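Board on a perforated steel bench – finish it or leave it bare?

Started by seamripper_82

seamripper_82
Sat 14 June
Hi all, after a bit of advice. I've got a perforated metal bench in the shed and I'm sick of small stuff dropping through the holes, so I want a big joined pine board to lie flat on top. The Undari one I'm looking at is 23 mm thick and comes in at 300 dollars, which made me gulp a bit. Do I need to bolt it down? And do I oil it or leave it bare? My neighbour reckons bare wood on metal will cup by September.

benchdog11
Leave it bare! I've had a pale board on a blue bench for ages and never put a thing on it. Mine's the Havville one, joined planks, a few little knots, nice light colour. I don't bolt it, it's heavy enough to stay put.

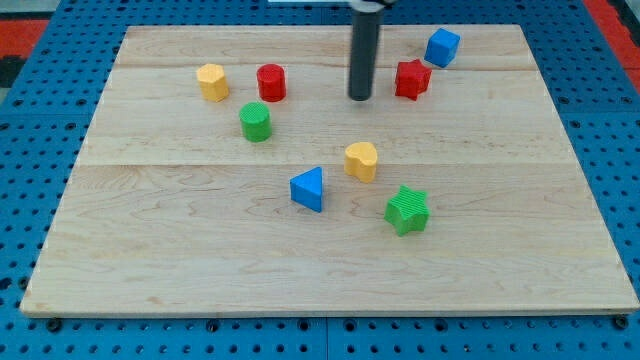 Pale board on the blue perforated top

You still get a strip of the holes along the front, and I like that for clamps.

oldmoss
Gotta disagree with benchdog11 there. Bare is fine until someone puts a mug down. I did two coats of Navickas hard oil on mine, both faces, and the underside matters just as much as the top. Do one side only and it'll move on you.

seamripper_82
Both faces, noted. What about the joins? I can see a seam across the middle of that one and I'd worry about it opening up.

benchdog11
A line where the planks meet is just a line. Run your fingernail over it, and if it doesn't catch, don't fuss. Mine hasn't budged.

pegboardpat
Mine did open up, for what it's worth – an Amora board, right next to the heater, so my own silly fault. I'm with oldmoss on the oil. Also check where your bench bolts are before you buy. I had to trim 11 mm off the front edge so I could get a socket onto mine, and I wasn't thrilled.

oldmoss
Good point re the bolts. Measure twice!

seamripper_82
Off to the shed with the tape measure then. Will probably oil it, sorry benchdog11.

benchdog11
Your loss, mate. More sanding for you when it gets grubby.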